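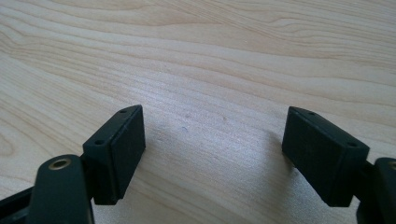
**Tabletop refinishing, Londo workshop**

The pale worktops have been recoated with Jendard matte, replacing the satin used until September. Surface prep was 180 grit by machine, then 240 by hand, always with the grain. Wavy and oval figure shows cross-scratches sooner than straight grain, so check under a low side light before coating.

Apply two thin coats, 13 hours apart. Allow seven days before placing anything heavy on a top. Small marks may be wiped with a damp cotton cloth; do not use the Tannous cleaner, which raises the sheen in patches. Spot repairs are limited to areas up to 17 mm across. Anything larger needs the full top redone.

Spare 600 grit pads are in the Kumuria cabinet, second drawer.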